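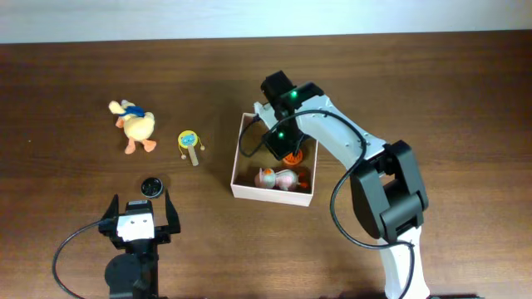 Über uns

Die Bradum Greiftechnik-Werkstatt vergleicht Greifer, leichte Roboterarme, Kameras und Steuerungen. Wir verkaufen keine Geräte und vertreten keinen Hersteller. Wer zu uns kommt, hat meist zwei oder drei Produkte in der engeren Wahl und möchte wissen, welches davon mit den eigenen Teilen zurechtkommt. Das probieren wir aus und schreiben es auf.

Angefangen haben wir als Prüfecke in einer Firma für Verpackungsmaschinen. Tiina Miettinen und Jagadeesh Sundaram haben dort Sauggreifer getestet und sich über Datenblätter geärgert, in denen die Haltekraft an einer glatten Stahlplatte gemessen war, während auf dem Band Beutel, Stofftaschen und Becher mit Rillen lagen. Aus der Prüfecke wurde ein eigener Betrieb. Die Stahlplatte von damals haben wir noch, sie dient als Türstopper im Lager.

Heute sind wir zu sechst. Vier von uns arbeiten an den Prüftischen, zwei kümmern sich um Auswertung, Berichte und Büro.

Was wir prüfen

Der größte Teil unserer Arbeit betrifft Zweifingergreifer an kleinen Armen mit Servoantrieb. Solche Arme stehen inzwischen in Hochschulen, Berufsschulen und Entwicklungsabteilungen, oft zu zweit an einem Tisch. Sie sind günstig, leicht umzubauen und in ihren Eigenschaften sehr verschieden, auch wenn sie auf Fotos gleich aussehen. Uns interessieren vor allem:

Öffnungsweite und nutzbare Fingerlänge. Die Angabe im Prospekt gilt meist für die Fingerspitzen. Weiter hinten ist oft weniger Platz.

Verhalten an weichen Teilen. Ein Plüschtier gibt nach, verformt sich und rutscht anders als ein Würfel.

Verhalten an flachen Teilen. Eine flache Scheibe auf einer Tischplatte ist für viele Finger schwieriger als ein großes, schweres Stück.

Greifen aus einem Karton. Wände und Ecken schränken ein, aus welcher Richtung der Arm kommen kann, und ein breites Servogehäuse am Handgelenk stößt schneller an, als man beim Planen denkt.

Kabelführung. Eine Schlaufe, die am freien Tisch nicht stört, kann an einer Kartonkante hängen bleiben. Wir notieren deshalb bei jedem Arm, wo das Kabel in den Endlagen liegt.

Wiederholbarkeit nach Erwärmung der Servos. Wir messen am Anfang einer Reihe und noch einmal am Ende.

Bei Kameras vergleichen wir Blickwinkel, Verzögerung und Verhalten bei Schatten. Viele Kunden montieren die Kamera oberhalb des Arbeitsplatzes und stellen dann fest, dass der eigene Arm die Sicht auf den Greifpunkt verdeckt. Wir prüfen darum jede Kameraposition mit dem Arm in Arbeitsstellung. Bei Steuerungen geht es um Taktzeit, Fehlermeldungen und die Frage, was nach einem Kabelbruch passiert.

Unsere Prüfteile

Die Teilesammlung umfasst zurzeit 793 Gegenstände. Jeder hat eine Nummer, ein Gewicht und ein Datenblatt mit Maßen. Wir haben lange mit gedruckten Normkörpern gearbeitet und benutzen sie weiterhin zum Einrichten. Für den eigentlichen Vergleich nehmen wir aber Dinge aus dem Alltag: Spielzeug, Dosen, Schachteln, Stofftiere, Küchenzubehör, Schreibwaren.

Besonders nützlich sind Teile, die aus mehreren Stücken bestehen. Eine kleine Stieltrommel mit zwei Perlen an Schnüren ist so ein Fall. Der Stiel ist schmal, der Kopf rund und breit, und die Perlen hängen frei. Fasst man sie am Stiel, dreht sie sich in manchen Greifern um die eigene Achse. Eine Ente aus Plüsch mit blauem Tuch um den Hals wird von einigen Bilderkennungen als zwei Gegenstände gezählt. Solche Beobachtungen stehen bei uns im Bericht unter »Sonstiges«, und nach unserer Erfahrung lesen die Kunden diesen Abschnitt zuerst.

Teile, die ein Kunde mitbringt, werden getrennt aufbewahrt und nach Abschluss zurückgegeben. Lebensmittel nehmen wir nur nach Absprache an.

Wie ein Vergleich abläuft

Am Anfang steht ein Gespräch von einer Stunde, am Telefon oder bei uns. Danach schlagen wir eine Auswahl von Teilen und einen Ablauf vor. Eine übliche Reihe umfasst 600 Griffe je Greifer, verteilt auf freie Tischfläche und Karton. Bei sehr kleinen Teilen oder teuren Mustern machen wir weniger und schreiben dazu, wie viele es waren.

Alle Greifer einer Reihe laufen am selben Arm, mit derselben Steuerung und bei gleichem Licht. Wo das mechanisch nicht geht, bauen wir einen Adapter und geben dessen Gewicht an. Vergleicht ein Kunde ganze Arme, drehen wir die Sache um: Der Greifer bleibt gleich, der Arm wird gewechselt. Beides auf einmal zu ändern lehnen wir ab, auch wenn es Zeit sparen würde.

Ein Griff zählt als gelungen, wenn das Teil angehoben, an den Zielort gebracht und dort abgelegt wurde. Fällt es vorher herunter, zählt der Versuch als Fehlgriff, auch wenn es zufällig richtig liegt. Fehlgriffe werden nach Ursache sortiert: verfehlt, abgerutscht, angestoßen, falsch erkannt, Steuerung angehalten. Diese Aufteilung macht Rukhsana Siddiqui von Hand anhand der Aufzeichnungen. Eine automatische Zuordnung hatten wir eine Zeit lang in Betrieb – sie hat Anstoßen und Abrutschen zu oft verwechselt.

Der Bericht enthält die Rohzahlen, die Einstellungen und eine Seite mit unserer Einschätzung. Eine Rangliste erstellen wir nur, wenn der Kunde seine Kriterien vorher festlegt.

Zweiarmige Aufbauten

Ein Teil der Aufträge betrifft Tische mit zwei Armen. Hier kommen Fragen dazu, die es bei einem einzelnen Arm nicht gibt. Die Arbeitsräume überschneiden sich, und einer der Arme muss warten oder ausweichen. Auch die Übergabe eines Teils von einem Greifer zum anderen gehört zum Prüfumfang, wenn der Kunde sie braucht. Wir messen sie getrennt, weil ein Greifer, der gut vom Tisch aufnimmt, bei der Übergabe im Weg sein kann.

Jagadeesh Sundaram betreut diese Aufbauten. Er hat auch das Protokoll Uvus geschrieben, mit dem wir beide Arme zeitgleich aufzeichnen. Uvus läuft auf einem gewöhnlichen Bürorechner und speichert Gelenkwinkel, Greiferstrom und Kamerabild mit gemeinsamer Zeitmarke. Kunden bekommen die Aufzeichnungen auf Wunsch mit dem Bericht.

Wer hier arbeitet

Tiina Miettinen leitet die Werkstatt und führt die Erstgespräche. Sie ist gelernte Mechanikerin und hat später Maschinenbau studiert.

Jagadeesh Sundaram ist für Arme und Steuerungen zuständig.

Adoración Goicoechea betreut Kameras und Beleuchtung. Von ihr stammt der Aufbau mit den matten Wänden hinter den Prüftischen. Bei Fragen zu Reflexionen und Schatten bitte direkt an sie wenden.

Sidra Lodhi baut Finger und Adapter. Sie druckt, fräst und klebt, und sie führt die Liste der Fingerbeläge, die zurzeit 141 Einträge hat.

Rukhsana Siddiqui wertet aus und schreibt die Berichte.

Das Büro ist vormittags besetzt. Nachmittags nimmt ans Telefon, wer gerade keine Reihe laufen hat.

Zusammenarbeit

Mit der Firma Tendico teilen wir uns eine Messeinrichtung für Fingerkräfte. Sie steht abwechselnd bei uns und dort, was bei der Terminplanung zu berücksichtigen ist. Die Berufsschule Gilani schickt uns jedes Jahr im März zwei Auszubildende, die eine komplette Vergleichsreihe vom Aufbau bis zum Bericht selbst durchführen. Diese Berichte sind bei uns einsehbar.

Von Herstellern nehmen wir Leihgeräte an, aber kein Geld für Vergleiche, in denen ihr eigenes Produkt vorkommt. Leihgeräte sind im Bericht gekennzeichnet. Möchte ein Hersteller einen einzelnen Greifer ohne Vergleich prüfen lassen, ist das möglich, der Bericht trägt dann einen entsprechenden Vermerk auf der ersten Seite.

Besuch und Anfragen

Besuche sind nach Anmeldung möglich. Kunden dürfen bei ihrer eigenen Reihe zusehen, fremde Aufbauten werden in dieser Zeit abgedeckt. Bitte bringen Sie zu einem ersten Termin mindestens drei Exemplare jedes Teils mit, dazu Maße der Behälter, aus denen gegriffen werden soll. Ein Foto des geplanten Arbeitsplatzes hilft uns, auch wenn dort noch nichts montiert ist.

Für eine Anfrage genügen ein paar Zeilen: welche Teile, welche Geräte in der Auswahl sind, bis wann die Entscheidung fallen soll. Wir melden uns mit einem Vorschlag und einem Festpreis.

Stand dieser Seite: 21. März 2020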